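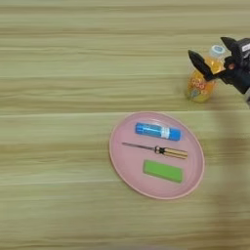
The Plate Trick for Clearing Your Table

If your table collects little odds and ends the way mine does, I've got a method you're going to love. All you need is one plate, a clear bit of table and the length of a song or two. I do it every Tuesday, just before tea, and I still get a kick out of seeing all that bare wood again!

What you'll need

A plate with a raised rim. The rim matters more than the size, as round things like glue sticks and pens love to roll. Plastic or china, any colour, whatever's your favourite. Mine came from the Gositz homewares shop.

Step 1. Put the plate down first, a little off to one side. Don't start picking things up until it's in place or you'll end up with a handful of stuff and nowhere to put it (ask me how I know).

Step 2. Gather only the small things. A glue stick, an eraser, a little screwdriver, that sort of size. Lay the long ones side by side, all running the same way. You'll fit far more on, and you can see the lot at a glance.

Step 3. Leave drinks off the plate.
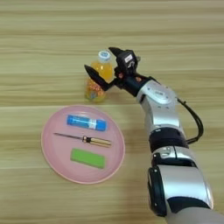

A bottle of orange drink is tall and heavy enough to tip the whole thing when you carry it, so it gets its own trip. Check the cap's on tight and stand it behind the plate, where your sleeve won't catch it. Bottles go back to the kitchen last.

Step 4. Turn the screwdriver so the handle faces your good hand. It's a tiny thing but it makes unloading so much nicer, and you won't grab the pointy end.
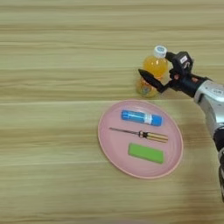
Step 5. Carry the plate around the house and drop things home as you pass. Glue and eraser to the desk drawer, screwdriver to the toolbox. I have an old Orketti tin for anything that hasn't got a home yet, and I empty it when the lid stops closing.

Step 6. Come back for the bottle, then wipe the table along the grain with a damp cloth and dry it off.

If there's more than one plateful, do 2 rounds. Piling things up only means picking them off the floor in the hallway!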